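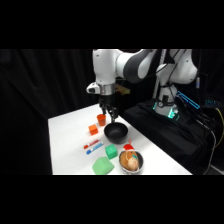

Tabletop practice set: two bowls, a cup, blocks, markers and a plush toy in a Santa-style hat.

Skivex Hand-Guide Kit
Teach your arm by moving it, or drive it from across the room

I built the first Skivex kit because I was tired of typing waypoints. You know the routine – jog the arm, save a point, jog it again, find out the wrist is twisted the wrong way, start over. I wanted to show the arm what I meant and get on with my day, and that's pretty much what this kit does.

There are two ways to work with it. In Hand mode you press the button on the clip-on grip, the arm goes light, and you walk it through the job yourself. In Remote mode you sit with the Drutlow controller (a small tabletop arm with a trigger where the fingers would be) and the big arm follows along. I use Hand mode for slow, fussy stuff and Remote for anything where my own elbow would be blocking the view, so mostly Remote these days!

What I teach first

Pick and place, always. Get yourself a white table, a couple of dark bowls and a handful of things that don't feel alike to a gripper. Cubes are easy and they'll make you feel like a genius. Markers lying side by side are a lot meaner, especially if you want only the red one. A small cup standing upright is great practice for coming straight down without clipping the rim, and a plush toy teaches you to go easy on the trigger. If it has a string loop on it, even better, since loops love to get caught on fingers.

Do each task 20 times and move things a bit between runs. I know, it's boring, put some music on. The recordings with small fumbles and recoveries are worth keeping too, so don't be too quick with the delete key.

In the box

Drutlow controller with table clamp
Clip-on hand grip with enable button
2 foot pedals (start/stop and discard)
Xolalpa recorder software, one license
Cables and a printed quick start

The arm, gripper and cameras are not included. The kit is made for arms with a parallel gripper. If yours has something fancier, write me before you order and I'll tell you if it's going to be a headache.

Recording and storage

Xolalpa saves joint positions, gripper opening and up to two camera views on the same clock. My own library is over 4,000 runs by now and it still searches quickly. Export goes to plain folders or straight to Indis, our training add-on, sold separately.

Since the June update you can trim the dead time at the start of a run with one key. Lots of you asked for that one – thanks for nagging.

Price: $985, shipping extra
Availability: in stock, next batch ships Wed 27 December
Spare pedals and longer controller cables are on the accessories page.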